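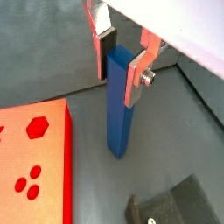

Salt-tolerant battery; windows that store heat; a cheaper way to sort mixed glass fibre.

**Sodium cells that put up with damp**

Researchers at the Plivholm laboratory have made a sodium-based battery cell that keeps most of its capacity after being assembled in ordinary room air. Cells of this kind are normally put together in sealed dry rooms, where the air is held at a very low moisture level. Running those rooms takes a large share of the energy used in a battery factory.

The group changed the coating on the positive electrode. Layered sodium oxides react with water vapour and carbon dioxide, leaving a crust of sodium carbonate on the surface that blocks the movement of ions. The new coating is a thin phosphate layer, put down from a water-based slurry and then baked. It lets sodium ions through but slows the reaction with moist air.

In tests, coated powder was left on open trays in the laboratory before being made into coin cells. The cells were then charged and discharged 1103 times. Uncoated powder treated the same way gave cells that failed early, most of them before 200 cycles.

"We weren't trying for a record capacity," said Yến Cao, who led the electrode work. "The capacity is a bit lower than the best published figures, and we say so in the paper. What we wanted was a powder you could leave out over lunch."

The baking step is the main cost. It has to be done slowly, or the layer cracks as it dries, and cracked coatings performed no better than bare powder. Cao's group is now trying a two-stage bake with a lower first temperature. They have also begun work on pouch cells, which are larger and flatter than coin cells and closer to what a manufacturer would use. Gas build-up has been a problem in the first of these.

Hậu Võ, who ran the moisture tests, said the trays were kept at a fixed humidity for the published results, but that a second set was left by an outside door through May. Those results are not in the paper. Võ described them as encouraging but too scattered to draw a line through.

**Heat storage in a window cavity**

A team at Feltside, a building materials firm, has tested a double-glazed unit with a salt hydrate gel sealed between the panes. The gel melts as the sun warms it, taking in heat, and sets again in the evening, giving the heat back to the room.

The idea is an old one. Earlier versions suffered from two faults. The salt tended to separate out and settle at the bottom of the unit, and the gel went cloudy when solid, so the window was only clear on warm days. Feltside's version uses a cellulose thickener to hold the salt in place. The cloudiness remains, and the firm now presents the product as a glazed wall panel for stairwells, corridors and sports halls, where light matters more than a view.

Two panels were fitted to the south side of a test hut and compared with ordinary double glazing in a hut of the same design. The indoor temperature in the panelled hut rose more slowly in the morning and fell more slowly after dark. The difference was largest on clear spring days with cold nights. In dull weather the gel never melted fully and the panels behaved much like ordinary glass, with less light coming through.

Ketill Hallgrímsson, who designed the huts, said weight was likely to be the limit on where the panels could go. A filled unit is far heavier than an empty one, and existing frames would need to be checked or replaced. The edge seal also has to cope with the gel swelling as it melts. One seal on an early unit let go in the workshop, and the design was changed to include a small expansion channel along the top.

The team has not yet tested the panels through a full winter. Fire behaviour is being looked at separately, and the results will decide whether the panels can be used on escape routes, which would include most of the stairwells the firm has in mind.

**Sorting glass fibre by sound**

Old wind turbine blades, boat hulls and shower trays all contain glass fibre, but in different grades and with different resins. Mixed together, the waste is hard to reuse, and most of it is buried or burned in cement kilns. A method developed at Kekana tells the main types apart by tapping each piece and listening.

Shredded pieces fall from a chute on to a steel plate fitted with contact microphones. Each resin type gives a slightly different ring as the piece strikes the plate, and the fibre content affects how quickly the sound dies away. Software compares the signal with a stored set and opens one of several flaps further down the line.

Atif Khattak, an acoustics engineer on the project, said the first trials were done with pieces all cut to the same size, which made the job look easier than it was. With real shredded waste, a large piece of one type can sound like a small piece of another. The group added a laser sheet above the plate to measure each piece as it falls, and the size reading is now fed in along with the sound.

Polyester and epoxy are separated well. Vinyl ester is still confused with epoxy in a good number of cases, and painted pieces are harder to place than bare ones. Wet pieces are worst of all, so the feed has to be dried beforehand. Khattak said the drying is done with waste heat at the trial site, which would not be available everywhere.

The equipment costs less than the infrared sorting lines used for plastic bottles, which in any case struggle with dark or heavily filled material. It is also slower, as only one piece can strike the plate at a time. A wider version with several plates side by side is being built. The difficulty there is keeping the sound of one plate from reaching the next, and the builders are trying rubber mounts of different hardness.

**In short**

Temard has released the measurement files from its study of lubricant ageing in small gearboxes. The files cover both mineral and plant-based oils, and include the runs that were stopped early when a bearing failed. A corrected version of the temperature log replaces the one sent out with the first draft, in which two columns had been swapped.

Lụa Nông has been awarded a fellowship to study how zinc coatings wear on fixings used in coastal buildings. The work will use samples already hung on racks near the shoreline, along with a matching set kept indoors. Nông will spend the first part of the fellowship at Plivholm, where the salt spray cabinet is being rebuilt after a pump fault.

The Kekana group is looking for offcuts of vinyl ester laminate, painted or unpainted, with a known resin supplier. Pieces smaller than a hand are preferred. Carriage will be paid, and senders should mark each bag with the year of manufacture if they have it.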